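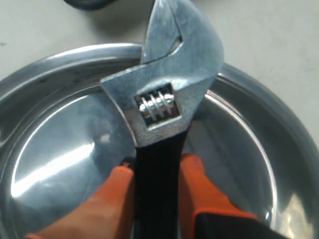
活动扳手和不锈钢盆

论坛首页 > 家装维修 > 水路五金
主题：厨房角阀渗水，自己换还是叫人？顺便问活扳手的选法

河边老砖 楼主
房子在Latesville，老楼，厨房水槽下面的冷水角阀最近开始渗水。渗得不快，阀杆那个位置，手柄下面一圈总是湿的，擦干过一会儿又挂一滴。柜底板已经有点鼓了。
我打电话问了物业，说入户总阀以后的都算自家的，要自己找人。附近Faltthorpe那家五金店可以上门，报价包工包料，比阀门本身贵好几倍，还要排队等。
想自己换，有几个问题：
1. 阀杆渗水是不是一定要换整个阀？
2. 墙里出来的是镀锌管，有些年头了，拧的时候会不会断在里面？
3. 手头工具只有一把活扳手，够不够？
盆、抹布、生料带都有。

二楼半
先别急着换。阀杆渗水多半是压盖松了或者里面的填料老化。手柄后面有个小六角螺母，那就是压盖螺母，顺时针紧一点点，八分之一圈，看还渗不渗。我家的紧完到现在没再漏过。
前提是你这个阀有压盖螺母。现在便宜的快开陶瓷片角阀没有，漏了只能换芯或者换整个。

河边老砖 楼主
回二楼半：看了，有螺母，是老式的多回转阀，手柄要拧好几圈才关死。晚上回去试。

镀锌管受害者
说第二个问题。镀锌管最怕的就是拧。外面看着好好的，螺纹那一段里面已经锈薄了，一使劲整圈断在弯头里，然后就得凿墙。我前年就是这么弄的，一个角阀最后变成半面瓷砖。
能不动就不动。压盖能解决就用压盖解决。

陈皮水
楼上说得有点吓人了。我拆过不少老镀锌管上的阀，断的是少数。关键是先上松动剂，多等一阵，然后先稍微往紧的方向带一下，感觉动了再往回松。一上来就猛拧的当然容易断。
另外如果墙口是内丝弯头，阀门那头是外丝，断的往往是阀门自己的铜牙，可以用断丝取出器取，不用凿墙。

镀锌管受害者
你拆得多，有手感，楼主是第一次。出了问题他家里没水，你又不在。
断丝取出器也不是每次都好使，我当时用了，越拧胀得越死。

陈皮水
那倒是，胀死的情况有。铜的断丝我一般用旧锯条在里面锯两道槽，再拿小凿子往里收，比取出器稳。不过这个确实不适合第一次干。

Amoah路租客
插一句工具。活扳手拧角阀能用，但是注意方向：让固定的那一侧钳口受力，活动的那一侧在里面，往活动钳口那边转。反过来用，调节蜗杆吃力，时间长了钳口松，一松就滑，螺母的角就圆了。
还有开口要调到贴紧，拧之前用拇指再推一下蜗轮。很多人调到差不多就上，这是螺母滑角的主要原因。

二楼半
同意。压盖螺母一般是黄铜，软，滑一次就难看了，滑两次就得上大力钳。

木工转水工
我不同意用活扳手拧压盖。水槽柜里空间小，活扳手头太宽，根本转不开，每次只能走一点点就得换角度。买一把对应尺寸的开口扳手，便宜，不滑。
活扳手留着拧软管的螺母还行。

Amoah路租客
对应尺寸是哪个尺寸？老阀门各家做得不一样，公制英制都有，他总不能买一套回来试。活扳手就是干这个的。头宽的问题可以选薄头大开口的，卫浴专用，柄短，柜子里能转。

木工转水工
拿卡尺量一下就知道了，没有卡尺拿尺子也能量个八九不离十。薄头的我用过，开口大，但是薄，拧紧的东西容易咬一道印。各有各的毛病吧。

河边老砖 楼主
问一下薄头的有没有推荐的牌子？我在网上看到一个Prokia的，价格从便宜到不便宜都有，型号太多看花了。

Amoah路租客
牌子不太重要，看三点。钳口合上对着光看，缝要匀；活动钳口左右晃，晃得厉害的不要；蜗轮要转得顺，不能有一段紧一段松。能去店里摸就别网购。
Prokia我有一把，用了5年，蜗轮沾过水泥，刷干净上了点油，还能用。

豆浆不加糖
有没有人跟我一样觉得直接叫人算了……我上次自己换，来回跑了五金店三趟，生料带缠少了漏，缠多了拧不进去，一个下午没了。请人二十分钟的事。

镀锌管受害者
叫人也要看叫谁。我那次凿墙以后请的师傅，新阀装上去是歪的，软管扭着接，过了两个月软管接头又漏。
请人的话一定当场开水，拿干纸巾把每个接口擦一遍，再放十几分钟看纸。

陈皮水
纸巾这个方法好，比手摸准。手摸老觉得是潮的，其实是管子凉，结露。

豆浆不加糖
原来如此，我家那根冷水管夏天一直湿，我还以为漏。

夜班保温杯
补充几个关水的事，楼上都没提。
动手前先确认总阀关得死。老楼的总阀十几年不动，很多关不死，关完厨房龙头还滴。关完以后把全屋最低的龙头打开放空，再拆。
拆的时候盆放在阀门正下方，管子里总有一截存水。水槽柜矮，深盆塞不进去，用浅一点的。
热水器如果是储水式的，进水也关一下，不然热水可能倒回来。

木工转水工
储水式的进水口一般有止回，不会倒。

夜班保温杯
一般有，老的不一定有，有的也不一定还管用。拧一下阀门的事，不费什么。

河边老砖 楼主
来汇报。昨晚先试了总阀，能关，关完龙头滴了一会儿就停了。
压盖螺母用活扳手紧了一点，柜子里确实转不开，中间重新卡了好几次。紧完擦干，垫了张纸巾，早上看纸巾中间有个小湿印，比以前少很多，但还是有。
是再紧一点，还是拆开换填料？

二楼半
手柄现在拧着紧不紧？如果还轻松就再紧八分之一圈。如果已经发涩就别紧了，说明填料硬了，压不实，再紧就是把阀杆抱死。

河边老砖 楼主
已经有点涩了。

二楼半
那就换填料。总阀关掉，放空，手柄拆下来，压盖螺母退出来，把里面老的石墨绳或者生料带挑干净，用细钩子或者牙签，别划伤阀杆。然后绕新的盘根绳，顺着压盖拧紧的方向绕，绕到压盖能拧上三四扣就行。没有盘根绳，生料带捻成细绳也能顶一阵。
这样不用动墙里的螺纹，镀锌管那边就没风险了。

镀锌管受害者
支持这个方案。

陈皮水
也支持。但我多说一句，修好了也要有个心理准备，这么老的阀，阀芯的橡皮垫估计也差不多了，关不严是迟早的事。等哪天厨房要重新弄的时候，连那截镀锌管一起换成PPR，别单换阀。

豆浆不加糖
全屋改管要多少钱？我问过一家，张口就是3000起，还不含补砖。

陈皮水
看户型和走管方式，走顶便宜，走地贵。一厨一卫走顶，你说的这个数不算离谱，问清楚打压测试包不包。不做打压的别找。

木工转水工
打压要在现场看着表，别让他发一张照片就算完。

河边老砖 楼主
换完了。盘根绳是在Faltthorpe那家店买的，店员问我要多长，我说不知道，他剪了一截，用了不到一半。
老填料硬得像炭，一碰就碎，挑了很久。新的绕上去，压盖拧到手感有阻力就停了，手柄比以前顺。
开水后纸巾垫了一夜，干的。柜底板鼓起来的地方没管，先开着柜门晾。
最后那把活扳手还是够用了，没买新的。Amoah路租客说的方向问题我试了一下，反着用的时候确实能感觉到活动的那边在晃。

Amoah路租客
好。用完擦干再收，水槽柜里别放，潮，蜗轮锈住了很难弄。

夜班保温杯
过一个星期再看一次纸巾。新填料会压实一点，有可能还要再带八分之一圈。
总阀也别关一次就又放十几年，隔半年来回转一下。

豆浆不加糖
柜底板鼓了能恢复吗？我家的也鼓了。

木工转水工
颗粒板鼓了回不去，晾干以后就那样了。不严重的话，边上切口拿防水胶封一下，免得继续吸水。严重的换一块板，量好尺寸让店里裁，中间记得给管子开口。

豆浆不加糖
铺张铝箔垫行不行？

木工转水工
行，但是底下要先干透，不然闷在里面发霉。

本主题浏览 723，收藏 2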